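Creaking from an old steel touring bike, only when climbing. What have I missed?

Posted in Workshop and Repairs

Joanne Bloxham
2024-06-13

I have a Pellia touring frame from the eighties, bought from a man in Herholm who described it as "ridden gently", a phrase I now file alongside "deceptively spacious". It's a lovely thing. It also creaks.

The creak comes on climbs, in the saddle, once per turn of the pedals, on the right-hand downstroke. Standing up makes it quieter. On the flat it behaves beautifully, so every friend I've asked to listen to it thinks I'm making it up.

So far I have taken the pedals off, greased the threads and put them back. I've tightened the chainring bolts. I've swapped the bottom bracket for a new sealed one, which cost me an afternoon, a knuckle and the good opinion of my neighbours. Same creak, if anything slightly more confident.

The wheels are the originals, with a five-speed block and a Pirzada rear hub. The saddle is leather and not young. The frame has 259 stamped under the shell and I'd rather not hear that it's cracked, but tell me if you must.

I'm riding over the Plillar road with the club in a few weeks. It climbs for 17 miles, and I would like to still be on speaking terms with people at the top.

Fionnuala Horgan

Lovely bikes, those. You've done what everyone does, which is start with the most expensive and awkward part and work outwards. I did the same with mine, so no judgement. Well, a bit.

The clue is in what you wrote yourself. Quieter out of the saddle means I'd look at the saddle and seatpost before anything near the cranks. When you push down on the right in a low gear you also rock very slightly on the seat, once per turn, so the noise keeps time with your pedalling and sounds as if it's coming from your feet. Steel tubes carry sound about as well as a drainpipe.

Take the post right out. Wipe it down, wipe inside the seat tube as far as a rag on a stick will reach, grease the post and put it back at the same height (wrap a bit of tape round it first to mark the spot, or you'll spend a fortnight fiddling). Undo the clamp that holds the saddle rails, clean off whatever is living in there, put a dab of grease on the rails where the clamp grips and do it up again properly. Grease the seat bolt too while you're at it.

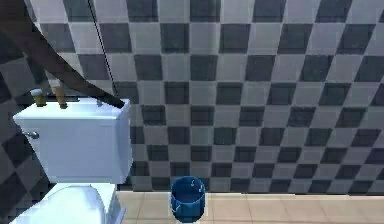 Can you put oil on the leather itself to stop it squeaking?

Please leave the oil in its tin. It softens the leather until it sags, and you end up sitting in a hammock. Use a little proper saddle dressing on the underside, and a drop of oil only where the metal rails meet the frame of the saddle, wiped off afterwards.

If it still creaks after that, check the quick release on the back wheel. A dry axle end shifting in the dropout makes exactly this noise under load and has sold more bottom brackets than any advert. Clean the faces, a smear of grease, close the lever firmly.

As for the frame, have a look round the bottom bracket shell and the chainstays near the bridge in good light. You're looking for a hairline in the paint, often with a rusty edge. I doubt you'll find one, but it takes five minutes and you'll sleep.

Margareta Nistor

What Fionnuala said, but also the new bottom bracket. Did you grease the threads? Did you clean the shell out first? If there was 20 years of old paint and grit in there and you screwed a dry unit into it, you may have had one creak and now have two. It would explain "more confident".

Also check the crank bolts again after 60 miles or so. Square taper cranks settle a little after fitting and the bolt wants a nip. Don't ride it with a loose one, it ruins the crank and then you really are shopping.

The number under the shell tells you nothing about cracks by the way. Mine has one as well and I've never found anybody who could tell me what it meant.

Tsion Araya

get a carbon one

Joanne Bloxham

Thank you Fionnuala and Margareta. No, I did not grease the threads. I thought about it and then the kettle boiled. Post is coming out tonight, bottom bracket at the weekend if the knuckle allows.

Tsion, my brother has a carbon one. It creaks.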